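Plirkden: a kitchen scrap diary from Halow

README, last updated 4 Mar 2025

Plirkden is a set of food scrap diaries kept by 47 households in the town of Halow. Every time somebody scraped a plate, peeled a carrot or gave up on a bag of salad, they wrote it down in their own words. We kept those words, and they are the best part! If you have ever wanted to know how people talk about the end of a loaf of bread, you are in the right place.

The diaries start in November and run for 168 days, so you get the big holiday meals, the long gray stretch of soup that follows, and the first spring greens.

What's in the download

entries.csv has one row per diary entry, with the household code, the day number, the text as written, and the weight in grams if the household weighed it.
households.csv has one row per household: how many people, what kind of home, whether there is a yard.
terms.csv lists the 508 different scrap terms found in the entries, each matched to a plain category.
pickup.csv has the weights from the curbside scale, by household and week.
notes.txt is our running log of fixes, complaints and happy discoveries.

All tables are UTF-8, comma separated, with a header row. Day numbers count from 1 on the first day of the diaries. We left out calendar dates to make it harder to match a diary to a street.

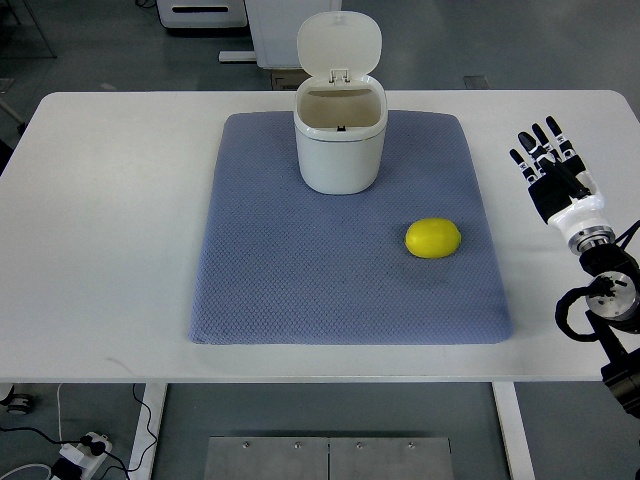 How entries were made

Households could write on paper or type into Bumport, the little logging tool we built for this. Paper diaries were typed up afterward, spelling and all. The column "source" tells you which one you are looking at. Paper entries run longer and wander more (one household wrote half a page about a pumpkin), while the Bumport ones are often two or three words.

Weighing was optional. Some people loved it and weighed every tea bag. Others quit in the first week, and their weight column is blank from there on. A blank means not weighed. A zero means the household told us they had no scraps that day. Please don't fill the blanks with zeros, it pulls the averages way down.

Categories

There are eight: peel and trim, leftovers, spoiled, bread, coffee and tea, bones and shells, yard, and unclear. We wanted more and fought over it for weeks. Is a broccoli stem trim, or is it food somebody didn't feel like eating? We put it under trim, but the original text is right there in entries.csv, so sort it your own way and tell us how it came out.

"Unclear" is bigger than we'd like. It holds things like "the usual", "stuff from the back" and "green thing, RIP". We read every one of them and still couldn't place them.

A few things we love in here

Bread has more names than anything else: heels, butts, ends, knobs, the bird piece. Coffee is the steadiest category by far and barely moves over the holidays. And households with a yard write about their scraps quite differently from those in apartments. They talk about feeding the pile. We haven't done a proper count of that yet and would be thrilled if somebody did. 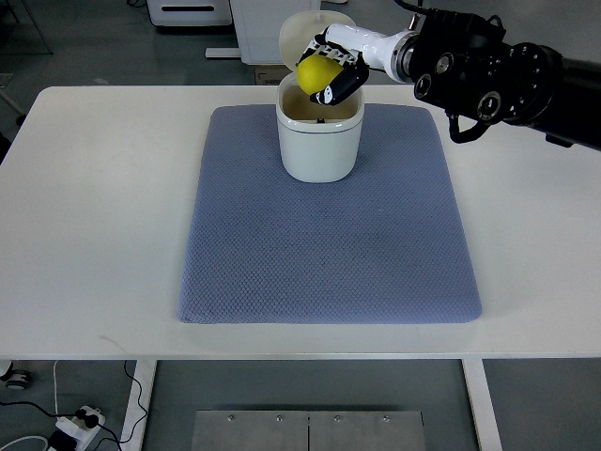

Pickup weights

The scale data came from Živković Haulers, who ran the scrap route through Halow and weighed each bucket at the curb. Their weights are wet weights and include whatever paper liner was used. They won't match the diary weights, and they shouldn't be expected to: backyard piles, dogs and chickens all take a share before the truck comes. Where a bucket was missed, the row is there with the weight blank and "missed" in the flag column.

The scale was swapped partway through. Weeks from the new scale are marked B. We haven't found a jump between A and B, but check before you lean on it.

Good uses, and some bad ones

Great for: everyday language about food, classroom projects, trying out text sorting on short messy notes, thinking about how a diary study should be set up.

Not great for: national estimates of food waste, or ranking households against each other. The people who joined were already keen on composting, and one town is one town.

Known problems

Household 31 used two spellings of its own code for a while. Fixed in entries.csv, not yet in pickup.csv.
Some paper entries have "?" where we couldn't read the handwriting.
"Squash" is counted as a vegetable every time, including when it was probably the drink.

License and credit

Free to use and share, with credit to the Plirkden diaries, Halow. If you fix something, send us the fix and we'll add it to notes.txt.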